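How to find out if a robot can unload your washer

I get asked the same thing every time I mention robots at a cookout: can it do my laundry yet? My answer used to be a shrug. Now I have a test that takes an evening, and this page walks you through it so you can run it on whatever machine you can get time with. I've used it on a Nirnuvent arm on a cart and on a pair of Zurnex hands, and it works about as well on one as on the other. (The test works, I mean. The robots are another story!)

We're only doing one piece of the chore, which is getting clothes out of a front-loader and into a basket. No sorting, no folding, no stairs. If that sounds too easy, wait until you see one pull on a sleeve that's wrapped around three other sleeves.

What you need

A front-loading washer with the door open and the power off at the wall. A wide, low basket that won't tip when something bumps it. A load of ordinary clothes, dry for your first evening. A phone to time with, a notepad, and a person whose only job is to stand by the stop button.

Pick your load

Use real clothes. Matching dish towels make every robot look like a genius, and then you go home and try it on your own stuff and it all falls apart. I like a mix of one big thing (a sheet or a bath towel), a couple of shirts with long sleeves, something dark and something small. Dark clothes matter a lot. A navy shirt at the back of a dark drum is hard for me to see, and I have eyes. Put a lamp off to the side if you want to be nice, but write down that you did.

Leave out anything with a zipper until you know how hard the fingers squeeze. Butt, the shop I buy thrift bundles from, sells mixed shirts by the bag, and I don't cry when one gets torn.

Set the basket

Put it right up against the front of the machine so the rim is just under the door opening. If it's farther away, the robot has to carry the load through the air, and that's when socks hit the floor. You can tip the basket toward the door a little. Check that both arms can get where they're going without knocking each other. And run your cables where no foot can catch one, please.

Wicker is fine, by the way. People worry about fingertips getting stuck in the weave, so before you start, bring a hand down slowly over the empty part of the basket and stop short of touching. That tells you how low you can go before you need to slow down.

Run the tries

1. Load the drum and spin it by hand a few turns so things tangle the way they would in a wash.
2. Start the timer when the hand crosses the door opening.
3. Let it reach, grab and pull. Don't help. You will want to help.
4. Count the try as done when the drum is empty or when 3 minutes are up.
5. Write down what's in the basket, what's on the floor and what's still in the drum.
6. Load up again and go.

I do 24 tries. Fewer than that and one lucky run can fool you. Plan on some 2 hours with the reloading, longer if your helper talks as much as mine.

Score it

An item in the basket gets full credit. Hanging over the rim gets half. On the floor gets zero, and so does anything you had to touch. I turn the total into a score out of 100 so I can compare one Thursday with another. Note whether a person was steering the robot or it was running by itself, and never mix the two in one score. A good human at the controls can make tired old hardware look wonderful.

So, can they do it yet?

Sort of – and slowly. The reach into the drum is much better than I expected when I started. Letting go cleanly is decent. The trouble is the middle part, when one piece comes out and brings half the load along behind it. You or I would give it a shake without thinking. A robot needs some way to notice that it's pulling two things at once, and most of what I've tried doesn't. I also still haven't found one that checks the rubber seal for a lost sock, though to be fair neither does anyone in my house.

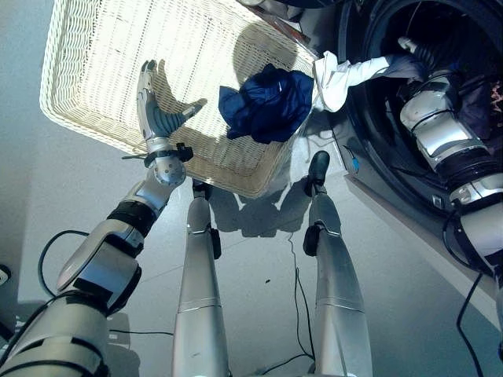
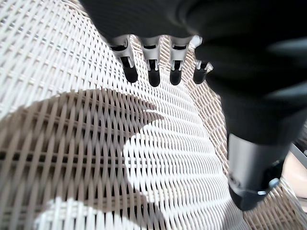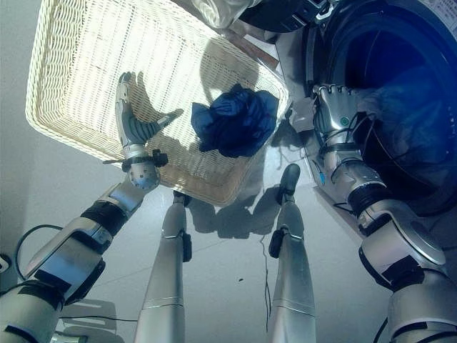 Skandavthorpe Home Robotics Club – Chores Team

If you try the test, keep your notes in the same order as the steps so we can read them side by side. The things I most want to hear about are long sleeves, bedsheets, and what the second hand was doing while the first one was in the drum. Mine mostly hovers over the basket, and I'd love to see somebody get it to hold the rim or catch the loose end of a towel.

Wet loads are next for me. Wet cotton is heavy and it clings to the drum, so I'm expecting my scores to drop a good bit. Keep a towel down on the floor if you get there first, and keep the plug out of the wall.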